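How to Get a Stripped Screw Out of a Cabinet Hinge

You'll need a wide rubber band, a screwdriver that fits the screw head, and a pair of locking pliers. Take the weight off the door first by propping it on a couple of books.

Lay the rubber band flat over the screw head and press the screwdriver into it. Push hard and turn slowly to the left. If the driver slips, stop and try the next size up.

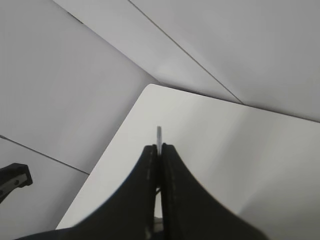
Once the head is clear of the hinge plate, clamp the pliers on it and turn by hand. Don't pull - you'll tear the wood around the hole.

If the hole is now too loose to hold a new screw, dip two wooden toothpicks in wood glue and push them in. Snap them off level with the surface and leave the glue for 8 hours, or overnight.

Drive the new screw in by hand. A drill will strip it again before you notice. Check that the door closes evenly, then do the other hinge if it needs it.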